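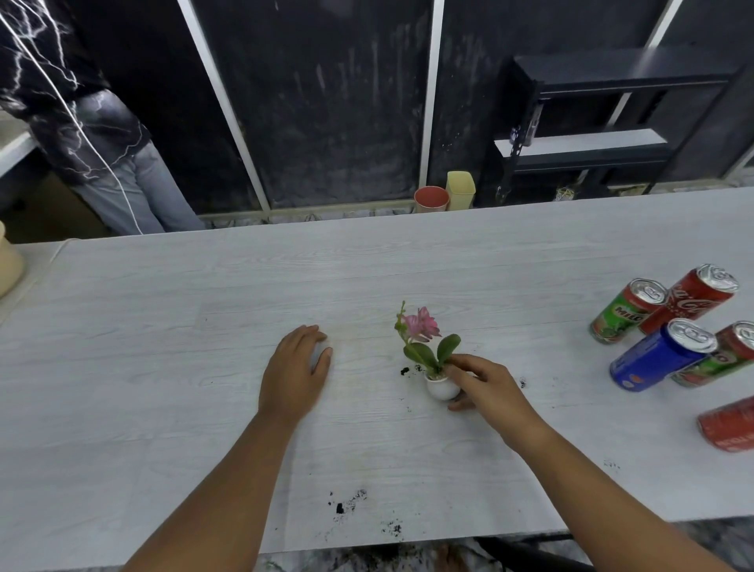

Questions I get asked a lot

Hi! I'm Viola, and I write the little plant newsletter that goes out from Drolel, my spare-room-sized shop. People email me the same things over and over (which I love, please don't stop), so I've put my answers on one page. If yours isn't covered, the contact form still works. I answer on Monday mornings, usually with coffee.

How often do I water an orchid?

When the mix has dried out most of the way. Stick a finger in. If it feels damp an inch down, leave it alone. In my house that works out to once every 8 days or so in summer and longer in winter, but my house is drafty and yours may be a sauna.

What about the ice cube thing?

I don't do it. I know people who swear by it and their plants look great, so I'm not going to fight anybody over it. I take mine to the sink, run lukewarm water through the pot until it pours out the bottom, let it drip for a bit and put it back.

My pot doesn't have a drainage hole. Am I doomed?

No! But you do have to be careful. The easiest fix is to keep the orchid in a thin plastic nursery pot and drop that inside the pretty one, then lift it out when you water. If it's planted straight into a pot with no hole, give it a tiny drink, wait much longer between drinks than you think you should, and tip the pot over the sink afterward.

Can I use regular potting soil?

For a moth orchid I'd go with bark, or bark with some moss mixed in. Their roots like air, and ordinary soil packs down tight around them. There are orchids that grow in the ground and want something finer, so if yours came with a label, read it before you dump everything out. I threw away a perfectly good label once and spent a whole winter guessing.

When should I repot?

Every couple of years, or when the bark starts turning to mush. Wait until the flowers are done. Snip off any roots that are brown and squishy, keep the firm ones, and don't go up more than one pot size. I always want to give them a big roomy pot and it's always a mistake.

The flowers fell off. Is it dead?

I get this one every October, I swear. It's fine! Flowers drop, that's how it goes. If the leaves are firm and green, you have a healthy plant taking a break. You can cut the spike down near the base, or cut it just above a lower node and see if it branches. I've done both and I'm still not sure which I like better.

How do I get it to bloom again?

Cooler nights and plenty of bright light that isn't straight sun. My neighbor Roksolana Kravets puts hers in an unheated sunroom for a few weeks in the fall and gets spikes on nearly everything, the show-off. I move mine closer to the window and wait. And wait.

Why are the leaves wrinkly?

Thirsty, usually, but the annoying part is that an overwatered orchid wrinkles too, once its roots have rotted and it can't drink anymore. Look at the roots before you decide. Silvery and plump, give it water. Brown and hollow, trim and repot.

Do you sell fertilizer?

Not right now. Any balanced orchid food will do, mixed at half strength, and I skip it altogether in the darkest months.

Is it safe for cats?

Moth orchids are listed as non-toxic to cats and dogs, though a cat who eats a whole leaf may still throw up on your rug. Check first with your vet if you've got some other kind of orchid.

Can I bring you a sick plant?

Yes please, Saturdays before noon. Wrap it up if it's cold out, and bring it in whatever pot it lives in so I can see what's going on down there. If you spot webbing or sticky patches, put it in a bag and tell me at the door!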